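How do you choose between raising money for a research fund and a local patient support group?

Posted in Fundraising & Charity Walks

Hi all, first time asking anything on here so bear with me. My aunt finished treatment for ovarian cancer in June and a bunch of us cousins want to do a walk in her honor next year. We've got 12 people signed up already (mostly because my mom guilted them into it, bless her) and we've sort of promised ourselves we'll bring in $4,000.

What we can't agree on is where it goes. Half the family wants it to go to a research fund, the kind that gives grants to labs. The other half wants it to go to the Lorkov Center, the little support group where my aunt got rides to her appointments and a free wig. I see both sides and I keep changing my mind! My aunt won't pick, she just says "whatever makes you kids happy," and that is no help at all.

Has anyone had to decide this? And can you split it, or does that make the paperwork awful? We haven't set up a page yet. My cousin likes the Witell site because it looks easy, but I have no idea if it lets you name two charities.

– Dovari_cousin

We went through this with my dad's team, so here's my two cents. Ask both places what they do with a gift your size. I mean really call them up. The research fund we talked to was very nice about it and told me straight out that small gifts get pooled, and then their science reviewers decide which labs get grants. You don't get to say "this is for ovarian" unless they have a fund set aside for that, and some do and some don't. So ask that first, before you print anything on a T-shirt.

The support group could tell me exactly what our money would do. Ours raised $1,121 the first year (we were so proud) and $600 of it went straight into gas cards. I liked knowing that. My brother didn't care about gas cards one bit, he wanted a cure, and he still gives to the research people on his own every month.

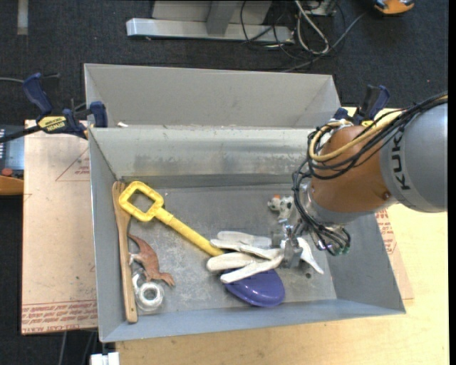 Suryani Hartono

I'll put in a word for splitting it, since you asked. It's not that bad! We did it with two separate pages, one for each charity, and put both links in the same email. People gave to whichever one they felt like, and the charities sent out their own receipts, so I never touched the money. Please don't collect it all in your own bank account and pass it along later. I did that one year and it was a headache – I had people asking me for tax receipts and I couldn't give them any.

On the Witell thing, I haven't used it, so I can't tell you if it takes two names. What I'd look at on any of those sites is the fee. Some take it out of the gift, some ask the donor for a tip at the end, and the tip box is often filled in before you get there. My older relatives didn't notice that and a few were pretty mad about it.

Also check if either place already has a walk you can join. Then the permits and the insurance and the porta-potties are somebody else's problem. We tried to do our own at Brandão Park and the permit office wanted a form for everything, even the folding tables.

One more thing about your aunt. Mine said "whatever you like" too, and then at the walk she told me she'd been hoping for the support group all along but didn't want to start a fight. Maybe get her alone with a cup of coffee and ask again, without your mom in the room.

Rostislav Šimek

Research. The rides are nice but a town can find drivers. Also look up whether your job matches gifts, mine does and you just fill out a form online. Some employers only match to certain kinds of charities so check that before you pick.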